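Key Issue Procedure: Preparing, Ringing and Filing Keys

Applies to all buildings managed by the Haldane Facilities Office. Revised September.

The Haldane Facilities Office keeps 304 keys for its tenants and contractors. This page sets out how a key is placed on a split ring, tagged, tested and filed. Staff who issue keys at the Merkudero and Vomside sites are asked to follow the same steps so that a key set assembled at one desk can be read without difficulty at another.

## What you will need

- Split rings, 1 inch for sets of up to six keys and 1 1/4 inch for larger sets
- Blank tags and a fine permanent marker
- A flat, light-colored mat
- A staple remover or a blunt letter opener
- The key register and a pencil
- A rail or row of hooks for spare rings

The office orders rings in bags of 150. Only steel split rings are to be used for issued sets. Snap hooks and ball chains are acceptable for temporary visitor tags, which must be returned by 5 p.m.

## 1. Prepare the work surface

Clear the surface before any key leaves the cabinet. Keep only one set out at a time, and place the register to the side of your writing hand.
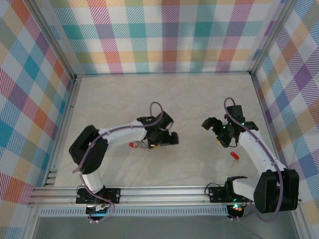 Small metal parts are easily lost on a dark or cluttered desk, and a dropped ring can roll a surprising distance. A pale surface is preferred throughout this procedure. Even something as small as the red capsule-shaped piece with its bit of silver metal shows up at once against cream white, and the same holds for a single ring or a short cabinet key. Desks with a dark finish should be covered with a mat, laid flat to the edges. Patterned cloth may remain on the walls or dividers but should not be used under the work.

## 2. Inspect the key and the ring

Check the key against the register entry. Look along the blade for bends and run a fingertip around the hole in the bow. A rough hole will wear the ring and should be smoothed with a small file.

Hold the ring on edge and look at the two coils. They should lie close together along their full length. Discard any ring that shows a gap when at rest, and do not try to squeeze it back into shape with pliers.

## 3. Open the ring

Spare rings should hang from a rail, sorted by size, so that one can be lifted off without disturbing the others. Grip the ring firmly on both sides, leaving the free end of the coil exposed. Slide the jaw of the staple remover under the free end and press until the coils part. A narrow opening is enough for most keys. Forcing the coils wide will weaken the ring.
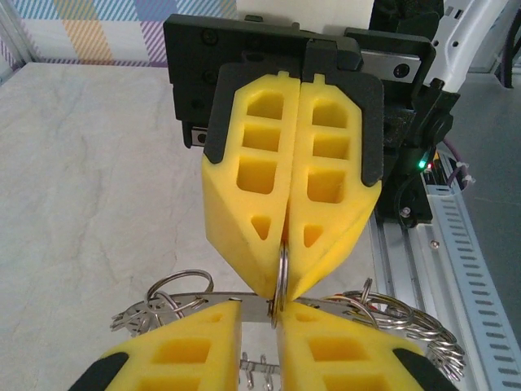 Nosolent's front desk asks that the letter opener be listed first, on the grounds that a staple remover scratches plated rings and takes practice to position. The office has left the order as it stands, but either tool is permitted. Fingernails and key blades are not. Staff who find a ring too stiff should select another from the same bag.

## 4. Thread the key

Place the bow of the key over the free end and push it into the gap. Remove the tool - the coils will then hold the key between them. Turn the ring, keeping the key still, until the key has passed the second end and hangs freely.

Add the tag last. Write the register number on one side only, and leave the building name off. A tag that carries an address must be destroyed and replaced.

## 5. Test the set

Hold the ring upright by its top edge and shake it lightly over the mat. Each key should swing without catching. When passing a ring to a colleague for a second check, keep your grip until the other person has taken hold. 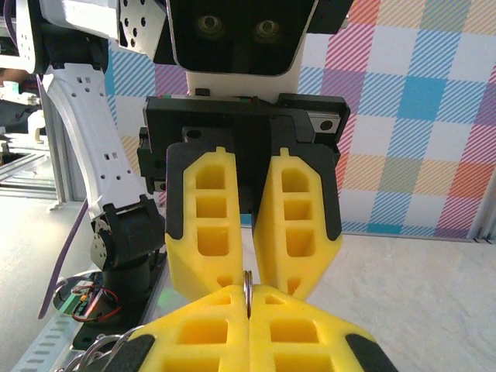

## 6. File and record

Hang the set on the hook that matches its register number. Hooks 1 through 37 are reserved for master and plant room keys and are opened only by the duty supervisor. Tenant sets begin at hook 40; the two hooks between are kept free for returns awaiting inspection.

Enter the ring size, the number of keys and your initials in the register. Corrections should be made with a single line through the old entry. Damaged rings go in the metal recycling box under the counter, and damaged keys are held in a sealed envelope until the replacement has been tested in its lock.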